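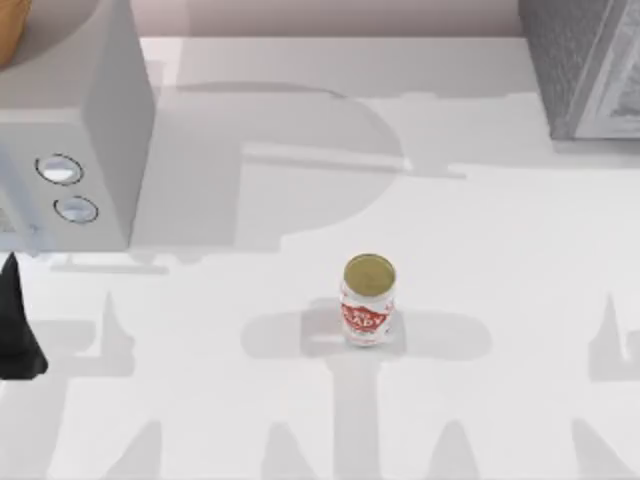
Kitchen tips I brought home from the robot open day

In June I went to an open day at the Skavville workshop, where a small group teaches robot arms to do kitchen work. They train first in a simulated kitchen on a screen and later on a real counter. I went because my neighbor had a spare ticket and I like kitchens more than I like robots. I came home with a page full of notes, and most of them are useful for people with two ordinary hands.

Our guide was Vilgot Strand. He was very patient with questions, also with mine, which were mostly about cleaning.

Clear the counter before you begin

Every exercise we saw started with almost nothing standing out. The big appliances stay at the back, in the corners, and the front is left open. Vilgot told us that one forgotten spoon can spoil a whole series of attempts. At home the spoon does not spoil anything, but I tried the same rule for a month and I cook faster. What I use every day stays. What I use once a week went into the cupboard under the window.

Give the microwave its own corner

A microwave in the middle of the counter cuts your work space into two small pieces, and both are too small for a cutting board. Move it to a corner and check that the door can open fully. Check also the manual for how much free air it needs at the sides and on top. I had mine pushed tight against the wall for years, and this was wrong according to the booklet.

Do not use the top of the microwave as a shelf for things that you need often. You will reach over hot food to get them.

Look at your shadows

This was the tip I liked best. On a white counter, in strong light from above, the arm throws a large gray shadow exactly where it has to work. I went home, switched on my ceiling lamp and put my hands over the cutting board. The same problem! My own head and shoulders made it dark where the knife was.

The cure is a lamp strip under the wall cabinets, near the front edge and not at the back. Mine gives 615 lumens and it is enough for a short counter. If you rent your home, a strip with batteries and sticky pads is fine, only clean the cabinet with a little alcohol first or it will fall down in the night.

Lift cans, do not push them

A full soda can looks stable, but if you push it from high up it tips. The arm in the demonstration came down with open fingers, closed them on the can and went straight up again before it moved to the side. It was slow and a bit boring to watch, and a child next to me asked if it was sleeping. But it is a good way to move anything that is full: up, across, down. I do it now with soup bowls and with the oil bottle.

Also wipe the bottom of a cold can before you put it on unsealed wood. The ring it leaves is difficult to remove.

Practice the same movement

On the wall there was a board with the number of attempts for one pick-up task. It said 1654. The lady who looked after the board, Dwynwen Parry, told me that the first 300 were mostly bad. I thought of my attempts to flip a pancake and I felt better. If you want to learn a movement in the kitchen, do it many times with something cheap. For pancakes, a slice of dry bread in a cold pan works well.

Cleaning a white counter

I asked what they use on the real one. The answer was warm water, a drop of dish soap and a soft cloth, then a dry cloth after. No scouring powder, it makes the surface dull and then the dirt holds better. For tea stains I make a paste of baking soda and water, leave it five minutes and wipe without pressing. Try it first in a place where it is not seen. Do not use it on natural stone.

If you want to visit

The workshop is behind the old station in Skavville and the doors open at ten in the morning. Come early, there are few chairs. The coffee is free but the cups are very small. Next time they will show a task with plates, and I have already asked for a place.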